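Snacks in the Bedroom: Keeping Wrappers, Crumbs and Small Appliances in Order
Skernombridge Residents' Household Guidance
Revised June 2026

Residents of the Skernombridge study bedrooms are permitted to keep and eat packaged snacks in their rooms. The following guidance applies to all rooms, including those in the Turnurcombe wing, and should be read together with the laundry notes.

Sorting on the bed

A made bed is often the largest clear surface in a small room, and it may be used for sorting. Shake the cover out first, then lay the packets well apart so that each one can be checked. Small sweets in single wrappers are easily lost in the folds and are a common cause of stained bedding.
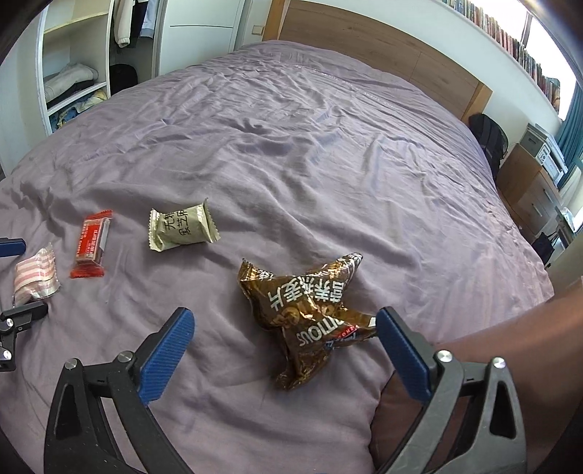
Snack packets spread out on the duvet for sorting.

Check every packet for a date and for an unbroken seal. Packets which have been opened should be finished the same day or moved to a jar with a tight lid. Foil bags that have been twisted shut do not keep out moisture and do not keep out ants.

Residents are asked to sort in this order:

Sealed packets, to be returned to the snack box.
Opened packets, to be eaten or moved to a jar.
Empty wrappers and torn strips, to be placed directly in the bin.

Kettles and other appliances

An electric kettle must be emptied, unplugged and fully cool before it is put down anywhere other than its usual shelf. It must never be switched on while standing on bedding, and it should not be left there overnight.
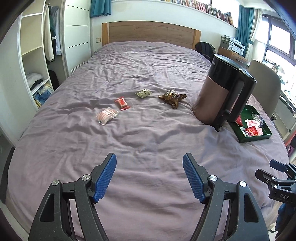

Once the sorting is finished, return the kettle to a hard, level surface at least 15 inches from curtains and papers. Descale it once a month. The Vuorinen descaling sachets sold at the front office are suitable for most models — one sachet to a full kettle, followed by two rinses with clean water.

Using a tray

A shallow tray with raised edges keeps small packets together and catches crumbs before they reach the sheet. Wipe it with a damp cloth after each use and dry it before anything is put back. Wrappers should not be stored on the tray beneath unopened food. 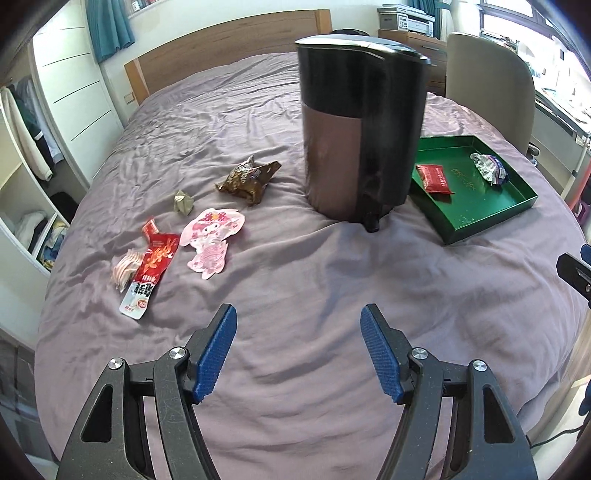 Darren Blackburn wrote to ask whether a lidded box would serve better, having found that a tray on his own shelf filled with empty wrappers within days. Either is acceptable. The Fanov box, which holds up to 300 small sweets, fits on the open shelves of the standard wardrobe.

Packets from abroad

Where the label is in a language the resident does not read, write the contents and the date on a strip of masking tape and attach it to the back. Do not cover the printed date. Spicy and strongly seasoned items should be kept apart from sweets, as the smell passes readily through thin plastic. Seasoning and oil from a torn packet will mark pale bedding; blot the spot, treat it with dish soap and wash the cover on its own.

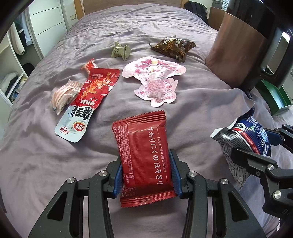

Could the guidance say something about cutting packets open, one reader asked, as tearing them leaves little strips all over the bed? Scissors are recommended. Cut straight across below the crimped edge and put the strip in the bin at once. Replacement bin liners are held at the front office under stock number 1163, and masking tape under 1261.

The laundry notes will be reissued in July.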